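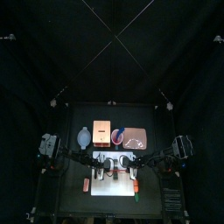 Black fabric enclosure, small white clamps at the back of the table

Gourlay Yard – January walk-round, building checks
3 min read

Done in one go, ground floor first. OK means OK on the day. Anything marked ACTION needs a name against it before the next round.

WAYS OUT
Front door – OK. Opens fully, closer a bit fierce.
Side door to bin yard – ACTION. Sticks at the bottom. Needed a shoulder. Wants planing, or the frame looking at, it was the same last winter.
Rear stair – OK once the boxes were moved. Boxes were Perura stock, now in the cage. Please leave them there.
Exit signs – one dim over the kitchen. Tube on order.
Assembly point sign – faded but readable. Leave for now.

FIRE KIT
Extinguishers – all on hooks, pins in, gauges in the green. The one by the loading door has a dented base. No leak. Ask Stumitz to look at it on the service visit.
Fire blanket, kitchen – OK. Tapes hanging down where you can grab them.
Alarm test – sounded on both floors. Hard to hear in the back store with the fan going. ACTION – ask for a price on a second sounder.
Panel – no faults showing. Log book was missing, found under the post. Back on its string.
Emergency lights – 30 minute test only, not the full drain. Upstairs landing went out early. ACTION – new battery.

ELECTRICS
Main board – cupboard clear, door shuts. Meter read 3,860 while we were there, for whoever does the bill.
Extension leads – one plugged into another under the window bench. Seperated. Don't put it back.
Heaters – the Jovley fan heater has a scorch mark on the plug. Taken out of use, labelled, on the office shelf. Not to be borrowed.
Kettle lead – OK.

FLOORS, STEPS, SHELVES
Entrance mat – edge curling. Taped down, needs a proper one.
Stair nosings – third step up is loose. ACTION, this one first please.
Racking – load sign says 200 kg a bay. Bottom bay fine. Top bay had paint tins right at the front edge, pushed back.
Step ladder – feet OK, one rivet working loose. Tagged out.

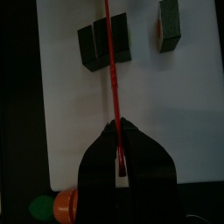 Page last changed: 4th January

KITCHEN AND TOILETS
Hot tap – too hot to keep a hand under. Mixer valve wants turning down. ACTION.
Fridge – OK, seal wiped. Old milk binned.
First aid box – short of plasters and eye wash. Scissors gone again. Accident book there, nothing new in it.
Toilet lock, upstairs – works if you lift the door slightly. Hinge has dropped.
Extractor – noisy, working.

OUTSIDE
Gutter over side door – dripping onto the step, and that step will be ice by morning. Grit bin is half full, scoop is there. Grit the step every frosty day until the gutter is done.
Yard light – sensor OK.
Bins – lids down, not up against the wall. Good.
Gate – padlock stiff, oiled.

STILL OPEN FROM LAST TIME
3 items. Side door, mat, second sounder. The sounder was ment to be priced before the break and wasnt.

NEXT ROUND
Same sheet. Add the loft hatch, it got missed – no ladder to reach it with by then. Bring a torch, and the key to the meter cupboard is on the blue tag now.

Contact: Gourlay Yard office | © Gourlay Yard | Back to top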